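Folding Sequence and Crease Retention in White Cotton Items
Project report, Household Textiles module
Submitted 3/2/24

1. Purpose

The Patwary laundry guide gives one folding order for all flat and near-flat items: halve lengthwise, halve crosswise, fold in the sleeves or corners last. The Granen method starts from the narrow end and doubles a band along the top before anything else is moved. We compared the two for finished size and for creases left after storage.

2. Work surface

All folding was done on a table, without a pad or cover. A padded board was tried in June and dropped because the cloth dragged on it and the first fold shifted.
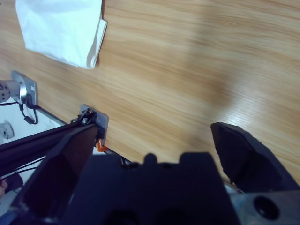
Surface choice affects the result more than the guides admit. A hard top lets the lower layer slide flat when the upper layer is pulled over it, but it gives no grip, so the first fold has to be held until the second is made. Wood grain is a useful reference for keeping edges straight. On our table the grain is fine and straight, and a folded cloth laid flat on it can be checked against the lines by eye. A slightly creased lower edge was accepted. A skewed one was refolded.

3. Procedure

Each item was shaken out once, laid down and smoothed from the center outward. Narrow parts were drawn out to the side before the first fold, as slack left there ends up as a ridge inside the finished stack. The top band was doubled over next.
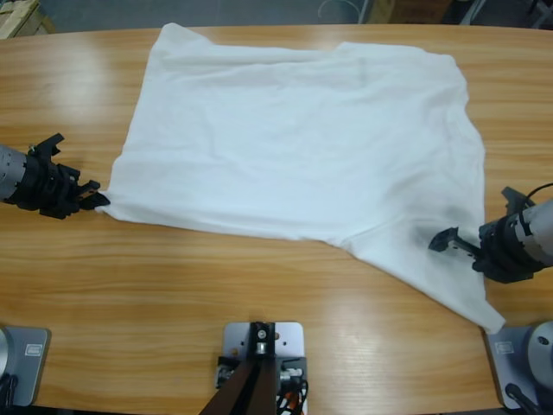

The band was pressed by hand for 3 seconds, then the lower part was brought up to meet it. Folded items were stacked under a 200 g weight for 60 minutes, opened, and graded on the Turnurov crease scale. We made 76 folds in total, half by each method. Items were not ironed between trials — this follows the guide, though it means later trials started with older creases.

4. Observations

The Granen order gave a squarer stack. The Patwary order was faster on plain sheets and left fewer creases across the middle, but loose corners often had to be tucked back in. Most errors in both methods came from the smoothing step, where a flap was left lying lower than the rest of the edge and was then folded in unseen. 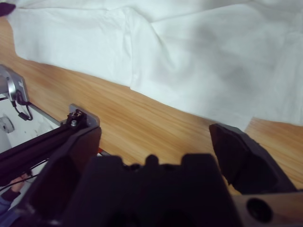
Menaka Begum remarked at the draft review that the order of folds probably matters less than fabric weight, and that a thin cotton would crease under either method. She asked for the trials to be repeated with Paritz heavy cotton before any preference is stated. We agree with the second point. The first cannot be settled from our data, as all items were of one weight.

5. Remaining work

Repeat with heavy cotton. Iron between trials. Record which side of the table each fold was started from.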